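3.2 Folding on the bed as a work surface

Of the 50 households in the Clivham sample, most had no table large enough to take a flat adult garment. The bed was the surface used by default, and it is treated here as a surface in its own right. Three of its properties affect the fold: it yields under pressure, its cover moves independently of the mattress, and its height is fixed at a level that obliges most adults to bend. The first two were rated from the record of each session. The third was measured once, at the first visit, with the bed made.

Sessions were divided into episodes. An episode begins when an item leaves the heap and ends when it is set down for the last time. Within an episode we distinguish four phases: retrieval, in which the item is drawn from the heap; extension, in which it is brought to its full length; halving, in which one part is laid over another; and placement. The phases need not all occur. Small items were often placed without extension, and socks were excluded from the analysis altogether.

Extension deserves separate comment. It may be done against the surface, by smoothing with the flat of the hand, or above it, by taking hold of the item at two points and drawing these apart. We call the second form suspended extension (Figure 4). It removes large creases without relying on friction between the item and the cover, and it leaves the cover as it was. Its cost is that both points of hold must be kept until the item is lowered. Where one point is released early, that side falls first and the item lands skewed, so that a further correction is needed before halving.

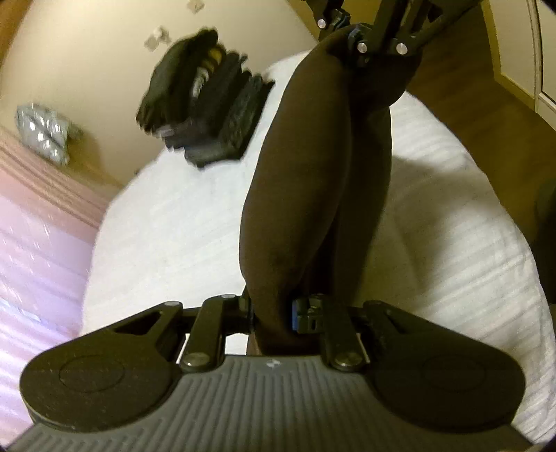 Figure 4. Suspended extension of a long dark brown piece of fabric, held at both ends above a white surface.

Long, narrow items favoured suspended extension in all households where they occurred. With these the two points of hold are easily found, as they lie at the ends of the item. Broad items gave a less regular picture. A blanket has four corners, and the pair first taken up was often a diagonal one. The usual remedy was to lay the blanket down and start again from a different corner. Such restarts were coded as part of the same episode, following the rule proposed by Hakim in the pilot work at Wirnholm, and not as new retrievals. The effect of the rule is to lengthen the episodes for blankets and to leave the number of items unchanged.

3.3 The mixed heap

Retrieval was slower from mixed heaps than from uniform ones. By a mixed heap we mean one in which garments and bedding, or items of clearly different weight, lie together. The difference was not explained by the size of the heap. In the 360 episodes coded, the longest retrievals fell at the start of a session, when the order of work had yet to be settled, and a garment might be lifted, put back and taken up again once the item below it had been cleared.

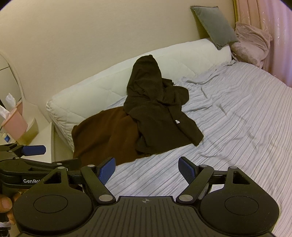
The order in which a mixed heap is worked depends in the first place on what lies uppermost, and only then on the kind of item. Obeidat has argued that people begin with the largest piece in order to free the surface. Our material supports this only where the largest piece can be reached. In a heap such as the one on the striped sheet, a very dark hooded garment lies over a reddish-brown blanket or cloth, and the latter spills over the side of the mattress. Pulling the lower item out by its free edge is possible in an arrangement of this type, but it drags the upper item along and disturbs the sheet. Lifting the upper item first costs one additional placement. Both strategies were found in the sample, and 19 households used each of them at least once.

Hooded garments raise a further difficulty, as the hood has no agreed position in the folded article. It was laid flat over the back, turned down inside the neck, or left projecting and folded in last. Household members who shared the work did not always share the method, and in 10 households two methods were found on the same shelf. We coded the position of the hood at placement only. Intermediate positions changed too often to be coded reliably.

The condition of the cover was rated on the Pettigrew scale, which runs from flat to heavily rumpled. Ratings were made for the area used for folding, leaving out the area taken up by pillows and bolsters. A rumpled cover did not prevent folding, but it reduced smoothing against the surface, and suspended extension was correspondingly more common. Printed or woven stripes in the cover were noted separately. Several participants said that they lined up edges with the stripes, though this was of use only where the sheet was pulled tight.

Two limits on these results should be stated. Pillows and cushions were left wherever the household kept them, so that the free area varied between sessions and was not controlled. Secondly, visits were made in August, when heavy bedding is seldom in use, and the share of blankets in the heaps is likely to be lower than in winter. The comparison with the Stosudero households in Section 4 is subject to the same seasonal restriction, and the two sets of episodes are therefore reported separately before any joint figures are given.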